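**Contrôle avant ouverture au public – cellule de démonstration, hall Galletti**
Février 2021. À remplir avant l'arrivée du premier groupe, puis à ranger dans le classeur Jorer.

**Accès et circulation**

- [x] Barrières posées, passage visiteurs dégagé côté vestiaire
- [x] Sorties de secours libres, éclairage testé
- [ ] Marquage au sol refait
 *Commentaire : ruban décollé sur 3 m devant l'armoire électrique. Recollé provisoirement, à reprendre avant la visite de juin.*
- [x] Groupes limités à 27 personnes, accompagnateur compris

**Robot et commande**

- [x] Arrêt d'urgence du pupitre testé
- [x] Arrêt d'urgence côté public testé
 *Commentaire : bouton dur à réarmer. Fonctionne.*
- [x] Vitesse réduite à 200 mm/s en mode démonstration
- [x] Programme « Evangelista » chargé, les autres verrouillés
- [x] Câbles fixés le long du bras, aucun frottement constaté sur un cycle complet
- [ ] Étiquette de charge maximale lisible
 *Commentaire : effacée. Nouvelle étiquette demandée à Grarkton.*

**Pince et poste de prise**

- [x] Doigts serrés, pas de jeu à la main
- [x] Faces intérieures des doigts sans éclat ni arrachement
- [x] Ouverture suffisante pour le pignon de démonstration
- [x] Pignon posé à plat, alésage vers le haut
- [ ] Tissu du plan de travail propre
 *Commentaire : petites peluches claires. Sans conséquence pour la prise, mais brosser avant le passage des visiteurs.*
- [x] Pignon de rechange dans le tiroir du pupitre

**Déroulement**

- [x] Consignes lues au groupe avant la mise en marche
- [x] Un opérateur au pupitre pendant toute la démonstration
- [x] Personne derrière la barrière quand le bras est sous énergie
- [ ] Lunettes de protection en nombre suffisant
 *Commentaire : il manque les tailles enfant. Les plus jeunes restent au deuxième rang.*

**Avis :** ouverture autorisée avec réserves. Brossage du tissu à faire le jour même. Marquage au sol, étiquette et lunettes à solder avant juin. Refaire les deux essais d'arrêt d'urgence après la pause de midi et les noter au dos de la feuille.

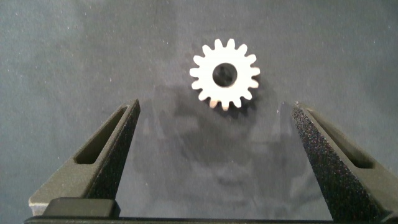 *Poste de prise : pignon blanc sur tissu gris, doigts de la pince ouverts.*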